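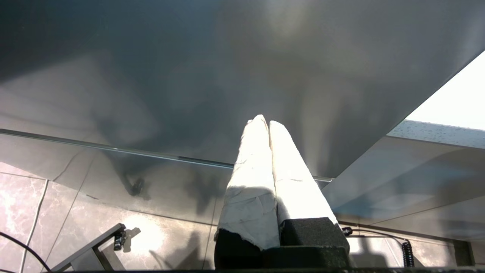

Notebook, March 11, 2026 — window end, glass and floor

Came in early to get a look at the big gray panel while the sun was on this side of the building, and I'm glad I did, because the light in here in the morning is lovely and it shows you everything. The surface is smooth and glossy, but from low down it goes all cloudy, dark in one place and silvery in the next. Lucero Londoño had told me as much back in December and I only half believed her, so I owe her a coffee. I couldn't decide how much of it was haze from the old cleaner and how much was plain reflection, so I've put both down with a question mark.

The speckled ledge is on my list too. It has all those tiny dark flecks in it, which makes it terribly hard to tell dirt from stone (if it is stone — I must ask Laurinda Gouveia, who will know at once).

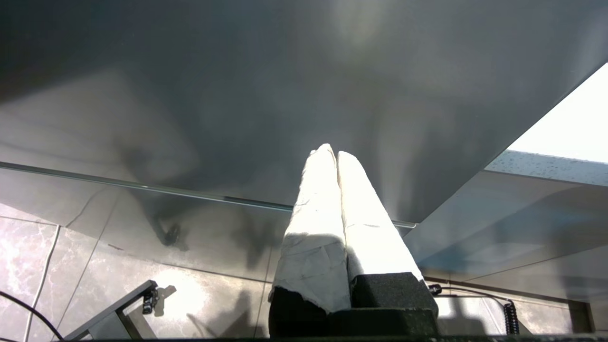
Then there are the floor tiles, gray and beige with the pale veining, and they do look handsome with sun across them. The grout lines are light, so any spill is going to show, and I'd like us to stick with the Enon cleaner at 4 capfuls to the bucket and leave the Wironley bottle on the shelf until someone has read the label properly.

Still to do: second look at the panel late in the day, with the sun off it. Wipe along the thin glass edge, soft cloth only. Laurinda, if you read this before I find you, the Khoo order came to 157 and the slip is tucked in the back of this book.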